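Section 3: Recording your first demonstrations

Now for the fun part! With the Murnow grippers charged and paired, you can start teaching a task by doing it yourself, and the policy learns from your own hand movements. Lok-yiu Liao trained our first Murnow policy on 2,925 demonstrations, but you'll see promising behaviour long before that (we were cheering at a few hundred).

Before you start

Wipe the finger pads with a dry cloth. Check that the marker card on each gripper is flat and clean.

CAUTION: Keep your free hand clear of the fingers while squeezing the trigger.

3.1 Map the room

1. Open a new session and choose Map.
2. Hold the gripper at chest height and turn slowly through a full circle.
3. Walk once round the work area, tilting the gripper up and down as you go.
4. Wait for the double beep, then choose Save map.

Note: Plain white walls give the tracker very little to hold on to. Let it see door edges, blinds, ceiling lights and furniture as well.

3.2 Record

1. Start with the fingers open.
2. Press Record and do the task at a calm, natural pace.
3. Finish with the fingers open again and press Stop.
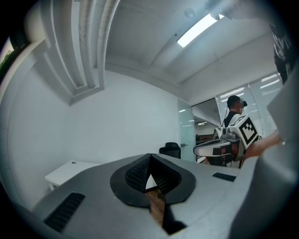
4. Move the object to a new starting spot and go again. Variety is wonderful here! Yee-man Fung found that two people taking turns gave a much sturdier policy than one person working alone, even with the same number of recordings.
5. After up to 80 recordings, take a break and run Check session. Any recording marked amber lost tracking for a moment and should be done again.

CAUTION: Do not adjust the camera mount in the middle of a session. If it gets knocked, go back to 3.1 and make a new map.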